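Speaker notes, engineering careers evening, 12/8/23

Slide 1. Greet the room, wait until the door is closed. Say that I studied mechanical engineering in a second language and that I still keep a notebook of technical words.

Slide 2. The Animwood apprenticeship. It takes four years, and you get a salary from the first month. Many parents believe it is only for students with weak grades – please correct this slowly. Last March there were 305 applications for 12 places.

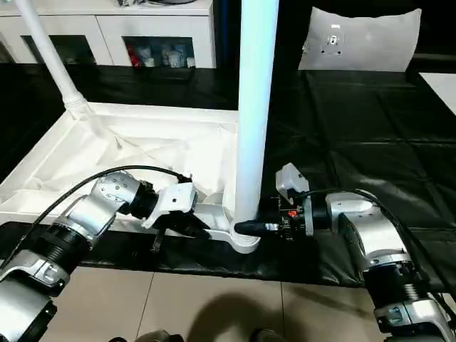
Slide 3. What the first year looks like. Two days in college, three days in the workshop at Urrego. Mention the math test, and that it can be taken again once.

Slide 4. Short history. The workshop opened in 1963 and trained only fitters at that time. Do not stay long on this slide.

Slide 5. How to apply. The form is on the Gikia site. Ask for a teacher's letter early – schools are slow before the holidays. Then questions, ten minutes.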